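Le petit boîtier qui surveille mon sommeil (et la lumière, et le bruit !)

Bon, je vous préviens tout de suite, je suis encore dans la phase où j'en parle à tout le monde. Ma sœur a déjà demandé grâce. Mais un blog, ça sert à ça, alors allons-y : depuis octobre, j'ai sur ma table de nuit un Larna, un petit galet gris qui mesure le bruit, la luminosité et les vibrations de la chambre pendant la nuit, et je suis complètement mordue.

Pour ceux qui ne connaissent pas, c'est un appareil fabriqué par Bilyk, une toute petite boîte qui s'est lancée par financement participatif. 2413 contributeurs, et j'étais du nombre, avec la patience que ça suppose : six mois de retard sur la livraison, des mails d'excuses, une histoire de moule à refaire parce que le clapet de la prise ne fermait pas... J'avais presque oublié que je l'avais commandé quand le colis est arrivé. Comme quoi !

Ce qui m'a plu dès le départ, c'est qu'on n'a rien à porter. J'ai essayé la montre, j'ai essayé la bague, et chaque fois je finissais par les retirer à trois heures du matin, à moitié endormie, pour les retrouver le lendemain sous l'oreiller (ou dans la machine à laver, paix à son âme). Le galet, lui, reste posé là. Il pèse 163 grammes, je l'ai mis sur la balance de cuisine par curiosité, et il est assez lourd pour que le chat ne le fasse pas tomber. Enfin, pas souvent.

La première semaine, j'ai surtout regardé les courbes au petit déjeuner, comme d'autres lisent le journal. Et là, surprise : toutes les nuits, à 4 h 40, un pic de bruit. Toutes les nuits ! Je me réveillais vers cinq heures depuis des mois en mettant ça sur le compte du stress, du café, de l'âge. C'était le ballon d'eau chaude qui se remettait en chauffe derrière la cloison. J'ai décalé la programmation dans l'après-midi et j'ai dormi jusqu'au réveil. Je crois que j'ai crié de joie dans le couloir.

Du coup, j'ai promené le boîtier dans tout l'appartement. Le salon est affreusement lumineux la nuit à cause du lampadaire d'en face, le bureau est d'un calme de monastère, et la cuisine, c'est la pièce la plus sonore de toutes, de très loin. Le frigo, la hotte des voisins, la tuyauterie, un vrai concert.

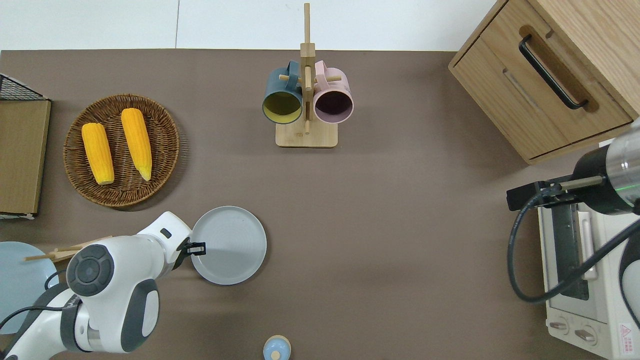
Côté cuisine : le maïs dans son panier, les mugs sur leur arbre.

Revenons à la chambre. L'application est claire, en français (avec deux ou trois traductions rigolotes, « paix de fond » pour le niveau sonore de base, j'adore), et elle ne vous inonde pas de notifications. On choisit un seuil, et si la nuit le dépasse, on reçoit un petit résumé le matin. Sinon, silence. Les réglages se font en quelques minutes, sauf la connexion wifi, qui m'a demandé trois essais et un redémarrage de la box. Si vous avez le même souci, forcez le réseau en 2,4 GHz pendant l'installation, ça passe du premier coup.

Question batterie, Bilyk annonce 15 nuits et je les obtiens, à condition de couper la synchronisation continue. Avec la synchro, je tombe à une petite semaine. La recharge se fait en USB-C et le câble fourni est ridiculement court, j'en ai pris un autre dans le tiroir.

J'avais hésité avec le Winbridge, qui fait à peu près la même chose avec un écran en façade. Une collègue me l'a prêté quelques nuits. Il est très bien fini, les mesures m'ont paru tout aussi sérieuses, mais l'écran ne s'éteint jamais vraiment, même en mode nuit. Un appareil qui mesure la lumière et qui éclaire le plafond, je trouve ça un peu fort de café ! En revanche il garde tout en mémoire interne, sans compte à créer, et là-dessus je l'envie.

Parce que oui, il faut un compte pour le Larna. Les données partent sur un serveur, on peut les exporter et les effacer, j'ai testé les deux et ça marche. Le micro n'enregistre que des niveaux, pas de son, d'après la notice. J'aurais quand même aimé un mode entièrement local, et apparemment c'est prévu dans une mise à jour. Je vous tiendrai au courant.

Dernière trouvaille, et après j'arrête : on peut le relier à une prise connectée. J'ai une vieille Tromier qui traînait, je l'ai branchée sur la lampe de chevet, et maintenant la lumière monte tout doucement le matin quand la rue commence à s'animer. Il m'a fallu une soirée entière pour trouver le bon réglage (la première version m'a réveillée au passage du camion poubelle), mais quel bonheur !

Prochaine étape, convaincre ma sœur d'en mettre un chez elle. Elle habite au-dessus d'une boulangerie, les courbes vont être splendides. Et si vous en avez un aussi, dites-moi en commentaire quel seuil vous avez choisi pour le bruit, je tâtonne encore un peu.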